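4/15/23
by Jomar Dumlao

So I finally made it to the open day at Lahtinen, the automation shop out past Ovwood. I've been meaning to go since December! My cousin came along for the free coffee and ended up staying longer than I did. We got there early enough to stand right up by the table where the two-armed robot was working.

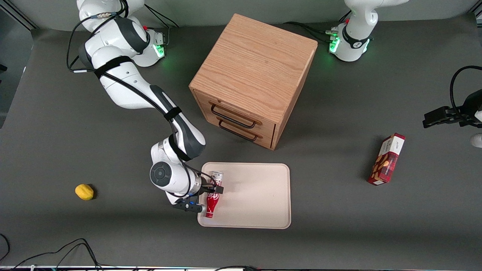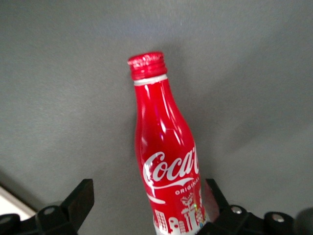
Drinks duty at the Lahtinen table, from the side and then from down at the gripper.

I could've watched the can and bottle stuff all day. The arms are slower than I figured, and kind of careful, like my grandma unpacking groceries. A little kid next to me kept yelling "get it, get it!" and pretty soon I was too (quietly). The woman running the demo said they'd been at this setup for five months and still argue about how hard to squeeze.

We also caught a talk on warehouse carts in the next room, which ran long. Parking is four bucks, bring cash. They're doing another one at the Istutley building and I'm already signed up.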